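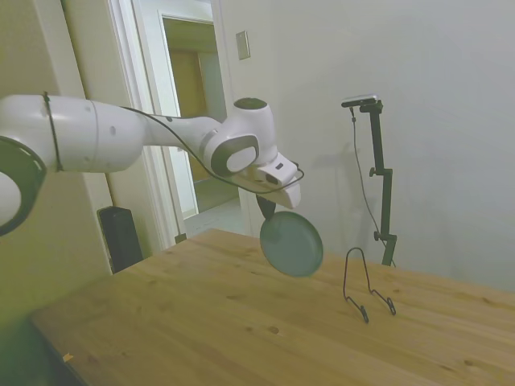

A teal-green plate held just above a wooden table, beside an empty black wire stand.

The plate stand is one of the cheapest things in any housewares store, and most people who own plates worth looking at don't own one. They have a stack in a cupboard, with the good plate somewhere near the bottom.

Ans Dierckx has been selling secondhand tableware in Pruswood for long enough to have opinions about this. Her shop has one long room with shelves on both sides and a counter at the back where she wraps things in newsprint. Customers buy a single plate from her, she says, take it home, eat toast off it for a week and then put it away.

"They liked it in the shop because it was standing up," she says. "At home it's lying down under five others. You can't see it."

She keeps a box of wire stands beside the register. They cost less than most of the plates. The shape hasn't changed much in the years she has stocked them: a tall loop at the back for the plate to lean on, and two hooks at the front to keep the rim from sliding forward. The wire kind folds into nothing and disappears behind whatever it holds. There are also wooden ones, with a slotted base, and clear plastic ones, which Dierckx sells but doesn't like.

Choosing a size is the part people get wrong. A stand that is too small lets the plate tip over backward if somebody bumps the shelf. One that is too large shows above the rim. Dierckx tells customers to measure the plate straight across and look for a stand a little over half that height. For a salad plate, the small size will do. A dinner plate needs the medium. Platters are another matter, and she sends people with heavy ones to the hardware store for a rail.

The hooks need checking too. On cheaper stands they are bent by hand and one can sit a little higher than the other, so the plate leans to one side. It can be fixed with pliers and a piece of cloth. The depth of the hook matters for plates with a raised rim, like the coupe shapes that have come back in the last few years. A shallow hook holds a flat plate well enough, but a deep plate will ride up on it and roll.

Putting the plate on is simple. Set the stand down first, on the spot where it will stay. Hold the plate by the rim, nearly upright, lower the bottom edge into both hooks, then let the top go back against the loop. Keep a hand near it until it has settled. People who put the plate on first and then carry the whole thing across the room are the ones who come back to Dierckx for another plate.

What goes on the stand is a matter of taste. Plain glazes do better than many buyers expect. A muted green or gray has enough shine to pick up light from a window, and it sits well on a wooden surface. Patterned plates need more space around them. In the shop, Dierckx puts one pattern on each shelf and fills in with solid colors.

At Clisgate, a guesthouse on the edge of town, the owners took down the framed prints in the dining room in June and put plates on the sideboard in their place. All of them came from the kitchen. Guests use them at breakfast and they go back on their stands after washing. The owners say the only change to the routine is that each plate gets dried properly before it goes back, front and foot, so that water doesn't run down onto the wood.

Felt dots help on a polished surface. Wire feet are narrow and will mark a soft wood such as pine if they are dragged. Two dots under the front and one under the back are usually enough.

Dusting is the drawback. A plate on its face collects none, a plate in a stack collects very little, and a plate on a stand collects it along the upper rim and in the well. A dry cloth once a week takes care of it. Plates on display near a stove need soap and warm water more often.

Dierckx has one stand on the table in her own kitchen, and she changes the plate when she is tired of looking at it. The last one stayed up for most of the summer. Then she needed it for a pie.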